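How to Descale an Electric Kettle and Keep It Clean

If you live in a hard water area, the inside of your kettle will grow a chalky white crust. It is mostly calcium left behind when the water boils. It won't hurt you, but it flakes into your tea, slows down boiling and makes the kettle louder.

The water in Luvville is very hard, so I do this once a month. In softer areas, every three or four months is plenty.

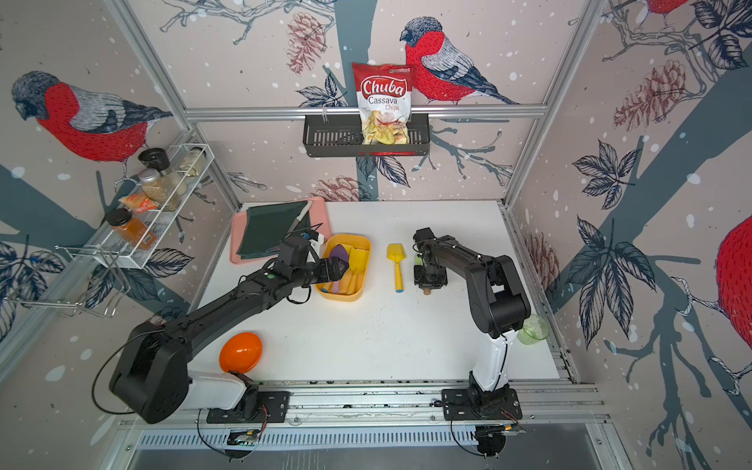
By the Bondstead Home Desk | August | 13 comments

What you need

- White vinegar or citric acid powder
- A soft sponge or bottle brush
- An old toothbrush for the spout filter
- A clean towel

Read the manual first. Some makers ask you to use only citric acid, and a few warn against vinegar on certain finishes.

Step 1. Unplug and empty

Unplug the kettle, take it off its base and let it cool. Pour out any old water. If the spout has a removable filter, pull it out and put it in a cup of vinegar while you do the rest.

Step 2. Fill with the mix

Fill the kettle halfway with equal parts water and white vinegar. If you use citric acid, two tablespoons to a quart of water will do. Stir the powder in with a long spoon so it doesn't sit in a lump on the bottom. Open a window if the smell of vinegar bothers you.

Step 3. Boil and soak

Bring vinegar mix to a boil, switch off and unplug. Watch it while it heats, as it can foam up. With citric acid, warm water works well and you can skip the full boil. Leave either one for 60 minutes. Heavy scale may need a second round with a fresh mix.

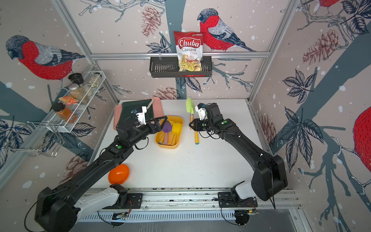 Pour the mix down the sink and wipe the inside with the sponge. Don't use steel wool or a scouring pad. Scratches give new scale a place to hold on, and they don't come out.

Step 4. Rinse and boil again

Rinse three times with cold water. Then fill the kettle, boil it and throw that water away. If you can still smell vinegar, do it again. Scrub the filter with the toothbrush, rinse it and snap it back in.

Step 5. Wipe the outside

Use a damp cloth and a drop of dish soap. Keep the base dry - never rinse it or set it in the sink.

Between cleanings

Empty the kettle at night and leave the lid open so it dries out. Boil only what you need. A filter pitcher helps too, as long as you change the cartridge on time.

100 shares

Related

Cleaning a Drip Coffee Maker
How to Get Tea Stains Out of Mugs
Linana Dish Towels: How They Wash
Hviid Stovetop Kettle: Care and Storage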